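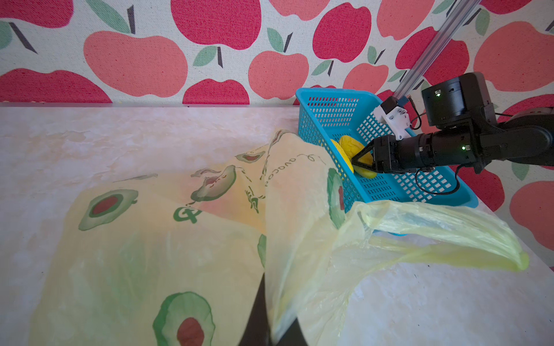 4.2 What the green label does and does not tell us

Claims about recycled content are hard to check from the outside, and most buyers do not try. The 423 product pages we collected from home goods sellers use "green," "eco" and "natural" as if the words meant one thing. They do not, and we doubt that the sellers agree among themselves. Color and plant pictures do much of the work. A thin yellow plastic bag printed with green avocados (Figure 1) carries the same garden look that many pages in our set lean on, and a drawing of a fruit says nothing on what the plastic is made of or where it goes after use. We coded pictures of this kind apart from written claims for that reason.

Of the 423 pages, 300 made at least one written claim. We then asked the sellers for proof. Numier sent a test report for its desk trays, but the report covered an older mix of material and was of little use to us. Rorkside sent a brochure. Dmytriv replied that the share of recycled plastic in its storage boxes "varies by batch," an answer we believe, though its page still gives a single number.

Earlier work on the Komow survey, with 1231 households, reported that people will pay more for a storage product with a recycled label. We are not convinced. The survey asked what people would do and never looked at a receipt. Only 463 of the households had bought any storage product in the year before, and the published tables do not split them out. The price gap may well hold for that group, but it cannot be read from the numbers as printed.

Our own coding has weak spots too. Two coders disagreed often on the word "natural," which we kept as a claim when it stood next to a material and dropped when it named a color. A stricter rule would lower the count of pages with claims. It would also leave out some of the vaguest wording, the very thing a shopper is most likely to meet.

Figure 1. Plastic bag with printed avocado pictures and lettering.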